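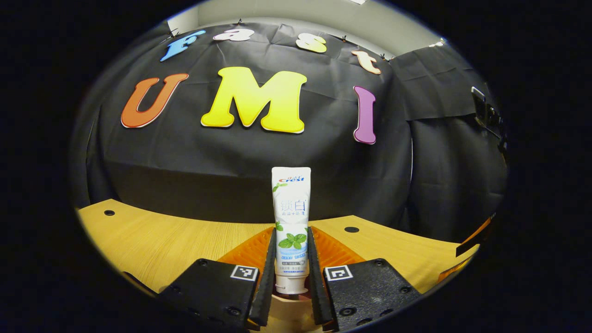
Handling tubes and other soft packs: good practice for hand-held gripper recording

Last updated Monday, March 11, 2024, by Fatima Bashir

These rules apply to anyone recording pick-and-place demonstrations at the Lenwood bench. They cover toothpaste, hand cream, glue and similar tubes. Rigid bottles and boxes have their own page.

Before you start

Wipe the finger pads with a dry cloth and check that none of them is lifting at the corners. Look at the square markers on both fingers. A marker that is scratched, dusty or peeling must be replaced before recording, because the finger width is worked out from it. Check the finger screws by hand and tighten any that move.

Clear the table of anything that isn't on the task sheet. Leave the backdrop alone once the first take is done. If it slips, clip it back up and write "backdrop moved" in the log.

Gripping the tube

1. Stand the tube on its cap, with the flat end up.
2. Open the fingers fully and come in level. Don't approach at an angle.
3. Close on the cap or just above it. The lower end is stiffer and the tube keeps its shape there.
4. Stop closing as soon as the pads hold. If the wall of the tube starts to dent, open up and try again.
5. Lift straight up, wait 2 seconds, then move off.

Keep your free hand well out of view for the whole take. Both markers should stay visible from start to finish, so don't tuck the fingers behind another object.

Changing the tube

Squeezing wears a tube out faster than you'd expect. Swap it after 5 sessions, or sooner if it leaks, splits or leans when stood up. Never top one up or tape it. Used tubes go in the Sinaga bin, and the new one gets its own line in the log.

Storing the takes

Name each take with the object, the operator's initials and the take number. Upload to the Wurnine folder the same day. A batch closes at 2000 takes - after that, start a new one even if you are halfway through an object.

Mark failed takes as failed and keep them. Drops and slips are still used in checking. The only takes to delete are those where a person's face or a document with personal details can be seen.

The next review of this page is in May. Send corrections to Fatima before then.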